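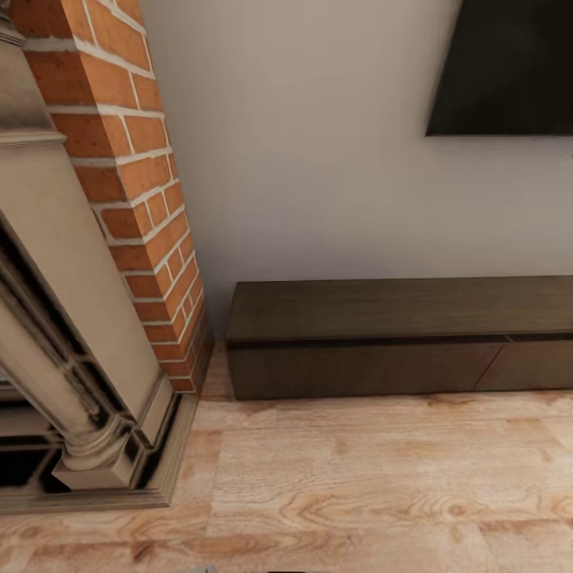 15 December 2025

Worked on the equipment list most of the morning. Gülizar Gündoğdu wants it before she closes the orders for the year, and anything she doesn't have by then goes to February. I would like the arm in this round. The rest can go to February without much harm.

Two quotes are in. Finalden is the cheaper one on paper but they leave out the mounting plate, the cable set and the shipping. Steyn puts everything on one sheet and wants 15 percent up front. I added Finalden's extras by hand and the gap came down to 300 dollars. Wrote to Finalden to ask if the plate can be had without the stand. No answer yet.

The grippers are the part I keep going back over. Both firms ship a small parallel one as standard and charge for the wide one. I had the narrow one down in the November draft and crossed it out today.

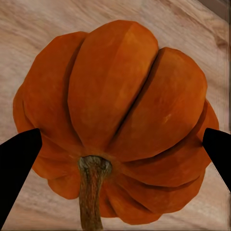

Render: Siltmont living room set, our own run

The pumpkin is the widest thing on our object list. With a finger on each flank there is a lot of pumpkin between them, and I can't see the standard jaw covering that. So the wide gripper goes in as its own line, with one spare set of finger pads. Gülizar will ask why we need big objects at all. The answer is that the object list was agreed before the budget was, and I'd sooner pay for the jaw than reopen the list.

Didn't put in anything for a test room. We have the one in simulation, with the brick chimney and the long dark console under the TV, and it costs us only computer time. Coltley offered to rent us a furnished room by the month. I said to ask me again after the arm is in.

Still missing from the list:
power supply for the arm (check if Steyn includes it)
floor protection, if we ever do rent from Coltley
a second workstation, or more memory in the old one
service contract, one year or two

On the last one I lean toward one year. Two years is better per month but we won't know until summer whether we keep the same arm.

Lunch late, soup. Then phoned Steyn about the up-front part. The woman there said it can be split over two invoices if the order is signed this month. Wrote that on the quote in pencil and scanned it again so Gülizar gets the version with the note.

Tomorrow: chase Finalden, get the jaw width in writing from both, send the list.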